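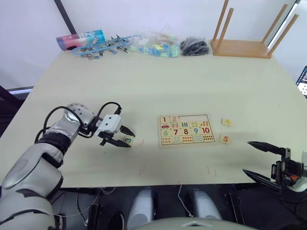
A number puzzle board on the table, with the 3 just above the tabletop.

Hosstead Family Shelter Oversight Project
Progress report to the Plesemel Fund
Sunday, April 7, 2019

Dear Gordon,

Thank you again for your patience over the winter, and for the kind note you sent after our November visit. It meant a great deal to everyone here!

Your grant pays for independent monitors in shelters that house children apart from their parents, and I'm glad to say the monitors are now at work in 3 of them. Between them they have held 200 private interviews with children, each with an interpreter the child was free to turn down. The Brirnska shelter was slow to give us a room with a door that closes (we asked, and asked again), but we have one now.

We have also read 442 staff files. In 10 of them the background check was missing or out of date, and we reported every one to the state licensing office the same day. Two replies are still outstanding, and I will keep calling.

The hotline poster is up in English and Spanish. The Vietnamese version is with Ông Print, a little later than I promised you, and I'm sorry for that.

We have not spent the travel money as fast as planned, and I'd like to talk with you about moving part of it to interpreter hours before the next payment.

With warm thanks,
Trí Tiêu
Project Lead

0 comments | 3 shares

We use cookies to improve your visit. Accept
© 2019 Hosstead Family Shelter Oversight Project | Contact | Back to top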